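Etgate to Triltton Long-Distance Route
Progress report to the Clostetti Fund, second reporting period
Tue 4 August
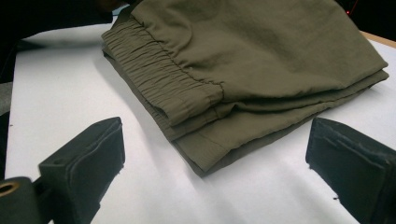

Lightweight trousers with an elastic waistband, folded.

1. Purpose of this report

The report covers work carried out under the walking and cycling grant between the close of the first reporting period and the end of July. It follows the headings set out in the grant agreement. Spending is reported separately on the Fund's own form.

2. Position at the end of the period

The full line of the route is now agreed at 253 miles. The first report gave a longer figure, which included the lakeside loop. The loop has been dropped from the main line and will be shown on the map as an optional day.

Waymarking is complete from Etgate to the river crossing. Beyond the crossing, posts are in place but the discs on the southern side have yet to be fitted. The supplier delivered discs with the arrow printed for one direction only, and replacements were received in the last week of July. Fitting will resume once the hay has been cut on the two farms concerned.

The section over the ridge remains open to walkers only. Cyclists are directed along the county road, where the shoulder is narrow for the last few miles before the descent. We have asked the county for warning signs at both ends and have not yet had a reply.

3. Overnight stops

The agreement calls for a place to sleep at the end of each day's stage. All stages now meet this requirement except 2. At the first of these, the motel we had listed has closed and the nearest beds are off the route, with no bus in the evening. At the second, the campground is open but has no drinking water. A tap is planned there, subject to the water company's inspection.

The Snorradóttir guesthouse has agreed to serve breakfast from 5:30 a.m. during the main season, which was the most frequent request in comments from cyclists. It has also set aside a locked shed for bicycles. Parties of more than six are asked to call ahead.

4. Trail journal and printed guide

Travelers are invited to leave day-by-day notes in the journals kept at the overnight stops. To date 80 travelers have done so. The entries are uneven in length - some give a full account of weather, meals and road surface, others a single line - but they have already led to corrections in the guide. The distance given for the stage into Triltton was short, and a store described as open daily is closed on Sundays.

The guide has gone to the printer in an edition of 3,000 copies. It contains stage maps, a table of climbs, a list of repair shops and a two-page packing list. The packing list was rewritten after readers of the draft found it too heavy for anyone traveling without a support vehicle. It now assumes one set of clothes for the road and one for the evening, with rain gear carried throughout.

5. Difficulties

Rail access at the Triltton end is still unresolved. Bicycles are accepted on the morning train only, and spaces cannot be reserved. Riders finishing in the afternoon must stay over or arrange a ride. The guide states this plainly on the page for the final stage.

Storm damage closed the wooded stage for nine days in July. A detour was posted at the trailhead and at the stop before it. The fallen trees have been cleared, though the surface near the footbridge is rough and will need gravel before the fall.

6. Work planned for the next period

Fit the remaining discs south of the river crossing.
Find a replacement stop for the stage affected by the motel closure.
Complete the water tap at the campground.
Repair the surface near the footbridge.
Distribute the guide to overnight stops, libraries and the visitor office in Etgate.

7. Request to the Fund

We ask for approval to move the unspent sum under the heading "Lakeside loop" to "Surface repairs." The total amount of the grant would not change. A decision before the gravel order is placed would be appreciated.

Submitted by the Etgate to Triltton Route Office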